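What I've been reading: a big book on biodegradable sensors

I've spent most of June with a very heavy book on my lap, and I have to write about it before I forget how excited it made me. It's a collection of chapters on sensors that dissolve or break down after they've done their work, mostly for use inside the body but with a good chunk on farming and packaging too. It runs to 522 pages, and I read nearly all of them, which I can't say for most of the edited volumes on my shelf.

Some background for anyone who's wandered in from the cycling posts. An ordinary implanted sensor has to be taken out again when it's finished with, which means a second operation. A transient one is made from things the body can cope with, such as magnesium for the wires, very thin silicon for the clever bits, and silk or a polyester for the backing. It's meant to work for days or weeks and then come apart in the surrounding fluid. The trick is in the timing, and timing is what this book is really about.

The opening part covers materials and I thought I'd skim it. I didn't! There's a lovely long chapter on magnesium and how fast it corrodes in salty water compared with plain water, with pages of graphs showing what happens when you change the thickness or the coating. I always assumed you'd just make the metal thicker if you wanted it to last longer. But a thick track is stiff, and a stiff track on a soft backing peels, so you end up fiddling with the shape instead – wavy lines, little horseshoes, that sort of thing.
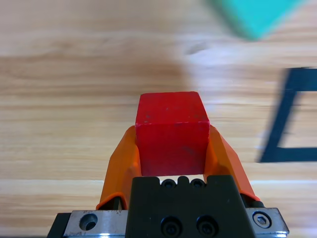
Red block, orange fingers.

Then come the backings. Silk gets the most space and I can see why. Depending on how you treat it, the same starting stuff can be gone in minutes or hang about for months, and it sticks nicely to wet tissue. The authors of that chapter are clearly in love with it, and by the end I was as well (I've been boring everyone at work about silkworms since). The chapter straight after, on plastics made from lactic acid, feels a bit dutiful in comparison, though the section on how they swell before they break down is worth having.

I do want to grumble about the chapter order. Power comes very late, long after you've read about pressure sensors and temperature sensors and all the rest, and for two hundred pages I kept scribbling "yes but what runs it?" in the margin. When you finally reach it, the answer is a mix. There are small magnesium batteries that use body fluid as part of the cell, coils that pick up power from a pad outside the skin, and passive circuits with no supply of their own, where you read a change in frequency from outside. I'd put that chapter third and let everything else follow.

One of the best parts is a worked case study of a pressure sensor for use after surgery. It goes from the first sketch through to bench tests in warm salt solution, and it shows the failures. One early version drifted so badly on its second day that the readings were useless, and the authors print the ugly graph anyway. More of this please, from everybody! I learned more from that graph than from a whole page of tidy ones.

A reader who goes by Roy in the comments asked me something after my last post, when I'd only mentioned that I'd started the book, and I'd like to give it a proper reply.
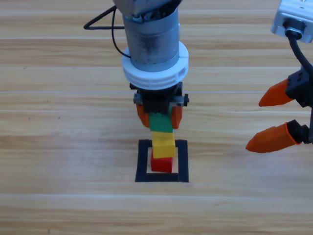 Do these sensors leave anything behind once they've dissolved?
Mostly small amounts of material the body already handles, such as magnesium ions and very dilute silicic acid. The worry is more about local effects, like tiny bubbles of hydrogen as the magnesium corrodes, and about fragments of backing that hang around longer than the circuit did. The book spends a full chapter on this and is careful to say that long-term studies are still thin.

I liked how frank that chapter was. It would have been easy to wave the whole thing away with a line about harmless by-products. Instead you get a sober list of what's been measured and what hasn't, and a fair bit of polite disagreement between this chapter and an earlier one, which nobody seems to have ironed out. I enjoyed that more than I should have.

The farming section was new to me. Picture a soil moisture sensor you scatter and never collect. The circuits there are printed on paper or on a waxy film, and the wax has to let go at the right point in the season. Wax turns out to be a fussy thing to design with, as it cracks in the cold and then the whole timetable is off. There's a small table comparing different blends that I've copied into my notebook, coffee stain and all.

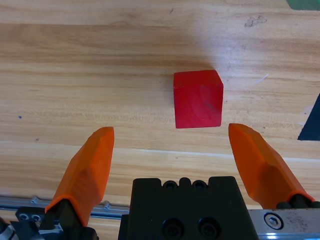 A little red cube on the table.

Now the practical stuff. It's a hefty hardback and mine came second-hand from Grinel, the shop by the station in Paltivton, which keeps a surprisingly good engineering shelf upstairs behind the maps. I paid 70 pounds, and the new price is a good deal steeper, so do look for a used copy or try a library first. The colour plates are grouped in the middle, which means a lot of flipping back and forth, and the index is poor. I looked up "encapsulation" and was sent to 3 pages, when the word must appear in every other chapter.

Who's it for? If you've done a bit of chemistry and a bit of electronics, at any level, you'll manage. The maths is light apart from one diffusion section, and I skipped that on a first go and came back to it with a pot of tea and a pencil. The references are generous – the silk chapter alone has 72 – and I've already sent off for more of them than I can possibly read this summer.

Next on the pile is a thin paperback on printed antennas from Foronier. It looks drier, but it has a chapter on stretchy ones, and I've already peeked.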